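Firnton Bus Line Takeover: Questions We Keep Getting

Is Werkico really taking over the Firnton routes?
It has been picked. The contract was not signed as of Wednesday, March 18, 2020, whatever the flyers on the buses say.

Who chose them?
The transit board, after a search that drew two bidders. We would hesitate to call that a search.

Will fares go up?
Werkico says no. Its bid promises a freeze until December and is silent after that. Draw your own conclusions.

Is the 11 being cut?
"Under review" is the official phrase. The last route under review was the Farías Street loop, and you can't ride that one anymore.

What about the 40?
It stays, supposedly every 30 minutes. Riders who use it now may wonder how a service that can't keep to its current timetable will manage a tighter one.

Do drivers keep their jobs?
They can reapply. Katherine Chambi of the board calls this "a transition." The drivers we talked to used other words.

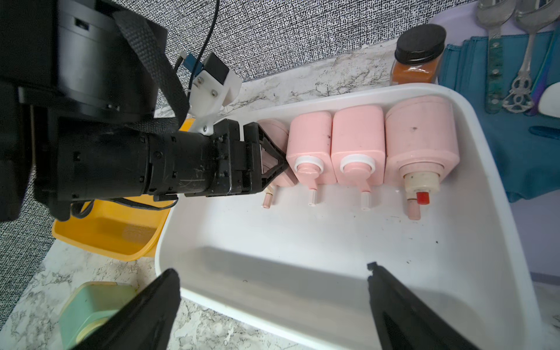
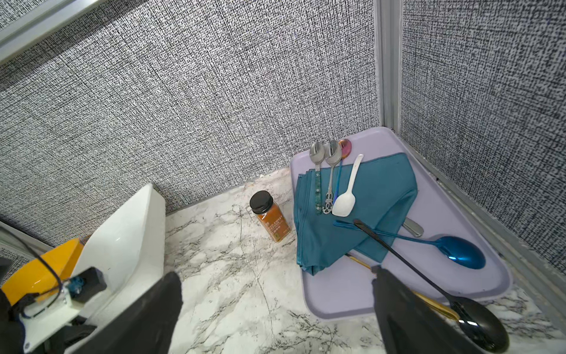
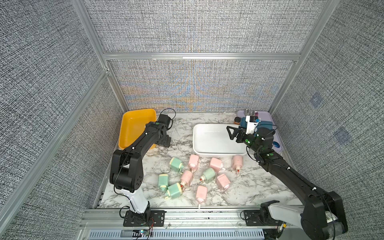
Will my monthly pass still work?
Yes, according to the board. We asked for that in writing and are still waiting. Keep your receipt.

Where can I read the contract?
At the Novadmont branch library, front desk. The cost pages are missing from that copy, so ask the board's clerk for them by name: Schedule B.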